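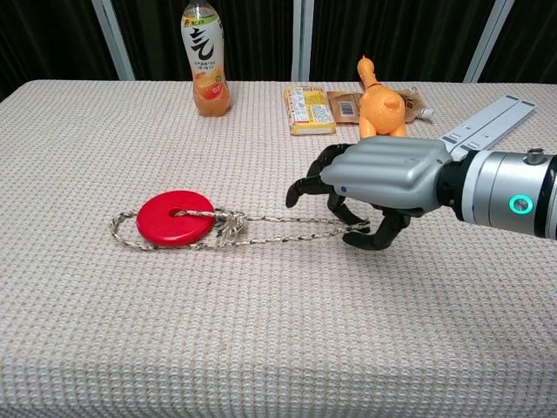
Demonstration teaching is a way of getting a robot to do a job by having a person do it first, either by pushing the arm through the motion by hand or by steering it from a distance with a glove, a lever or a second arm. The recorded motions are then used to train a control program. Sellers often describe the method as teaching "without programming," a claim that leaves out the work of sorting, trimming and labeling the recordings.

Hand guiding is cheap and gives the person a direct feel for contact, but it works poorly with fingered hands, where several joints must move at once. Remote control handles these better. Its weak point is touch: many operators work by sight alone and tend to squeeze too hard or too late.

Soft items such as rope and cord are a common test, as they change shape whenever they are moved. Results should be read with care. The Skedanex trials, run at Vastodberg in May, reported success after 1260 demonstrations, of which 317 were thrown out before training. The report did not say on what grounds. Only 2 operators took part, and all tests used the same cord on the same table.

Greltel, which sells a remote control kit under the name Rutkowska, says a new task can be taught in 10 demonstrations. No outside test of that figure has been published. The kit's manual defines a task as one motion with one object, starting from a fixed position.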